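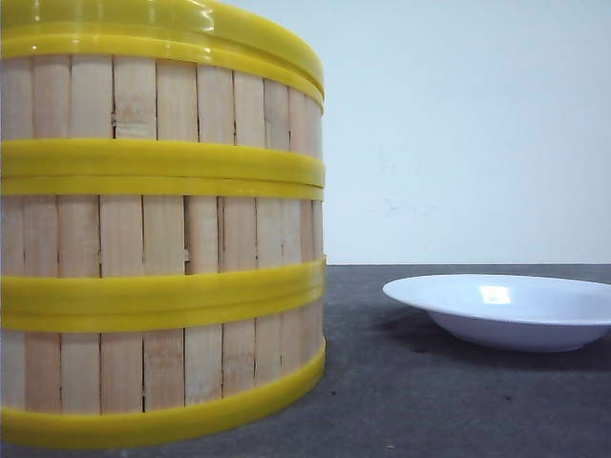 How to tape an ankle before a match

Taping takes five minutes once you have done it a few times. The method below is the basic closed basketweave used by most amateur soccer teams. It is meant for a player who has had a mild sprain in the past and has been cleared to play. It is not a treatment for a fresh injury. If the ankle is swollen, bruised or painful to stand on, leave the tape in the bag and see a doctor or physical therapist.

What you need

One roll of rigid zinc oxide tape, 1.5 inches wide
Foam underwrap
Two heel and lace pads with a little petroleum jelly on each
Blunt-nosed tape scissors
A razor, if the player wants to shave the lower leg

I use Ulden tape because it tears cleanly by hand. Any rigid tape will work. Stretchy tape won't hold the joint the same way, so check the label.

Getting ready

Wash and dry the leg. Lotion and sweat both stop tape from sticking. If you shave the leg, do it the night before so the skin has time to settle.

Sit the player on a table with the lower leg hanging past the end. The foot should be at a right angle to the shin, toes pointing up, and it has to stay there the whole time. Players relax the foot without noticing, so remind them. If the foot drops while you are working, the tape will be tight in the wrong places when they stand.

Put one pad over the front of the ankle where the laces cross and the other at the back over the Achilles tendon. Cover both with a single layer of underwrap, from the middle of the foot to a hand's width above the ankle bones.

Taping

1. Place two anchor strips around the lower leg, just above the top of the underwrap, so that half of each strip touches skin. Place one anchor around the middle of the foot. Keep the foot anchor loose. The foot spreads when weight goes on it.

2. Start the first stirrup on the inside of the upper anchor. Run it straight down behind the inner ankle bone, under the heel, and up the outside. Pull upward firmly on the outside.

3. Add a horizontal strip from the inside of the foot anchor, around the back of the heel, to the outside.

4. Repeat steps 2 and 3 until you have 3 stirrups and the same number of horizontal strips. Overlap each one by half.

5. Add a heel lock on each side. Start at the front of the ankle, go around behind the heel, under it, and back up to the front. Smooth out any wrinkles as you go, as they turn into blisters by halftime.

6. Close up the gaps with single strips around the leg, working from the bottom to the top. Tear each strip and start a new one. Don't wind the roll around the leg.

Checking the fit

Press a toenail until it goes white and let go. The color should come back in a second or two. Have the player stand, jog and cut in both directions in boots. Numbness, tingling or a cold foot means the tape comes off and you start over.

For an evening game at Vustcombe we tape at 6:15 and kick off at 7. Much earlier than that and the tape loosens during the warm-up.

Taking it off

Cut down the inside of the leg, behind the ankle bone, then along the sole. Peel the tape back slowly along the skin while holding the skin down with your other hand. Don't leave it on overnight.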